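AA battery

The AA battery, also called a double A, is a small cylindrical dry cell used in remote controls, wall clocks, toys, flashlights and wireless keyboards. It is a single cell, although everyday speech calls it a battery.

Size and terminals

A standard AA cell is 14.5 mm across and just over 50 mm long. The positive terminal is a small raised button at one end. The negative terminal is flat or slightly dimpled. Other chemistries are sold in the same size, and their voltage can differ.

Types

Alkaline cells give a nominal 1.5 volts and are normally used once. Nickel-metal hydride cells give 1.2 volts and can be recharged. A rechargeable AA often has a capacity between 2,000 and 3,000 mAh, printed on the wrapper.

Many makers color one end of the label. Black with a copper-colored end is a familiar pattern for alkaline cells, and it makes the direction of a cell easy to check at a glance.

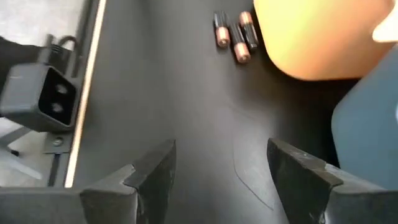
Storage and disposal

Cells keep best in a dry place at room temperature. Loose cells should be kept away from coins and keys, which can short the terminals. Old and new cells should not be mixed in one device. Rules on disposal vary, and rechargeable cells are usually collected separately from household trash.

See also

AAA battery
C battery
Battery holder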